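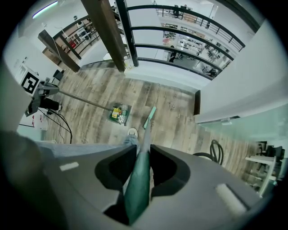
by Přemysl Kadlec and Brândușa Bălan | August 12, 2025
2 min read

Brarel sweep set -- README

Hand-held gripper demos of one chore: get the rubbish off the floor and into a dustpan. Two grippers per operator, one on the broom, one on the pan. Put together for the tool-use paper, released seperately so people can poke at it.

What's in it

3413 demos. 274 of those are held out for testing, please don't train on them. Each demo has a wrist view from both grippers, a head view, gripper width, and a pose for each gripper from the marker cubes. Lighting and rubbish change between demos, plank floor stays the same. Rubbish is mostly wrappers and small scraps.

Why sweeping

Long tools. Most of our older data (Sustska, back in March) was pick and place, and the policy never had to care what the far end of a stick was doing. With a broom, a small turn at the wrist moves the head a long way. Also the two hands have to agree -- the pan has to hold still while the other side pushes.
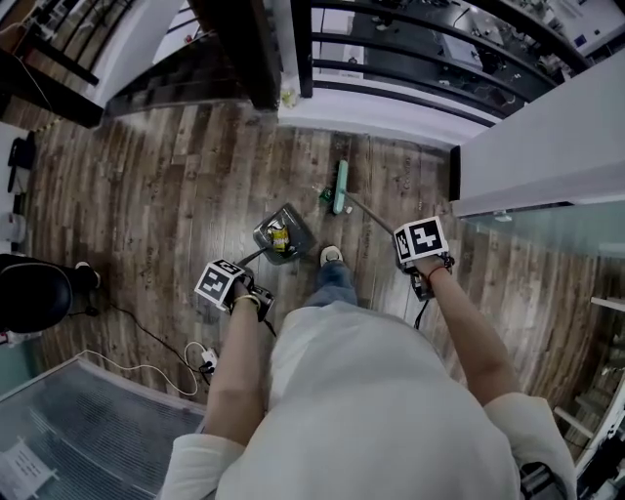

Method, short version. One policy, both arms, action chunks in the frame of the pan gripper. That last bit mattered more than anything else we tried. World-frame actions drifted and the broom head kept landing beside the rubbish. Relative to the pan, much better. Pao-chu Yip wrote the frame conversion, see the convert folder.

Known problems

- Marker dropout when the operator leans over the cubes. Gaps filled by interpolation, flagged in the pose file
- Grip slip on the broom handle isn't labelled. You'll see the handle angle change with no wrist motion. Sorry
- Wrist views have heavy fisheye. Calibration is included, use it, don't guess the centre
- Colour balance is off between left and right on the early demos
- Gripper width is noisy near closed, we smooth it before training

Not tested on carpet or tile. No claims about wet messes either.

To do: slip labels, teh missing calibration for the second head camera, a smaller download.

Questions about labels go to Lăcrămioara Cozma, anything else open an issue.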